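Trascombe library to lend kitchen equipment
June 14, 2023

Library cardholders in Trascombe will be able to check out baking pans, pasta makers, canning pots and measuring cups starting next week, under a lending plan the town council approved Monday night.

The kitchen collection opens with some 60 items. They will be kept in the former magazine room on the ground floor, next to the children's section. Any adult with a library card in good standing can borrow from it, and there is no charge unless something comes back late or broken.

Library director Raimonds Pētersons said the idea came from requests at the front desk. People who checked out cookbooks often asked whether the library also had the pan or the tool a recipe called for. The cookbook shelves are among the busiest in the building, he said, and the busiest weeks are in late summer and before Thanksgiving.

"Someone wants to make jam one weekend a year and they don't have a place to keep a canning pot the rest of the time," Pētersons told the council. "We already lend books on canning. Lending the pot is a small step from there."

Much of the talk at the meeting was about small items. Basic tools such as measuring cups and mixing bowls are cheap to buy, and two council members asked if it made sense to stock them at all.

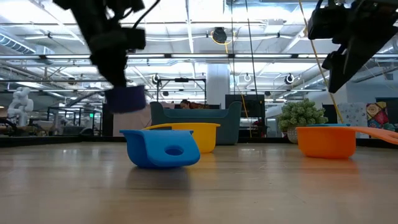 Yvonne Dunmore told the council that the small things were what she would borrow first. She moved into a furnished rental in Rolalville last year and found it had plates and a coffee maker but nothing to measure flour with. If the library only lent the big items, she said, people who were just setting up a kitchen would still have to go out and buy the rest before they could bake anything. She also asked for a metric set, as some of her family recipes are in grams and milliliters. Pētersons said one would be added.

Loans will run for 14 days, the same as for DVDs. Items can be renewed once if no one else is waiting. Late fees are set at 50 cents a day per item, up to a limit of $5. Replacement costs will be listed in the online catalog next to each item, so borrowers can see them before they check anything out.

Everything has to be returned clean. Staff will wash and inspect each item again before it goes back on the shelf, using a sink and drying rack that were put into the staff break room this spring. Knives, deep fryers and pressure cookers are not part of the collection. The library's insurer would not cover them, and Pētersons said he did not plan to ask again this year. 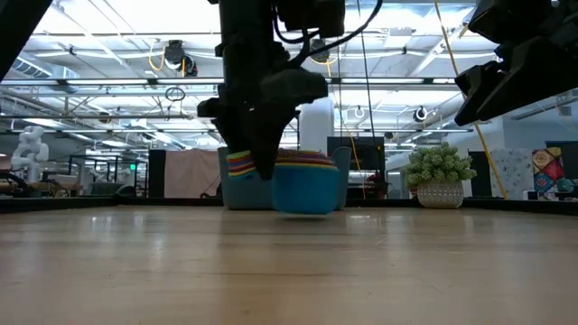
Food processors and stand mixers were also left out at first, mainly due to their weight. They were put back on the list after the library found room for them on a low shelf near the side door, where they can be carried straight to a car. There are 2 stand mixers for now, and borrowers will have to reserve them by phone or at the desk.

Most of the money comes from the annual book sale. Kütt, the hardware store on Main Street, gave the library a discount on bakeware and storage bins, and the Skestumier restaurant passed on a number of large stockpots when it changed suppliers. The council did not have to approve any new spending, only the change in lending rules.

Cardholders from Rolalville can use the collection too, but items have to be picked up and returned in Trascombe. The courier van that moves books between the branches does not have space for them. A drop box will not be available for kitchen items at either branch, and anything left in the book return will be treated as damaged.

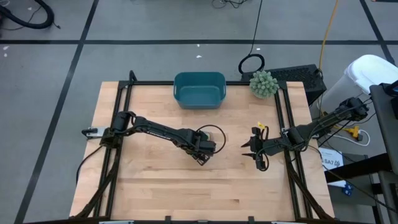
The library is also planning a set of short evening classes for the fall, with the first one expected in October. It will cover basic care of kitchen equipment, including how to season a cast iron pan and how to sharpen a pair of kitchen shears. Part of the evening will go to wood – cutting boards, rolling pins and butcher-block tops like the light one shown here, which should be wiped dry after use and oiled now and then with food-grade mineral oil. Pētersons said wood care is one of the questions the desk gets most often after canning. Sign-up sheets will be at the front desk after Labor Day.

Residents who want to donate equipment are asked to call first. The library will take items in working order with all their parts, and it cannot accept nonstick pans that are scratched or appliances with worn cords. Glass lids are welcome – the library has several pots without them.

The kitchen collection can be used during regular library hours. The online catalog will list the first items by Friday.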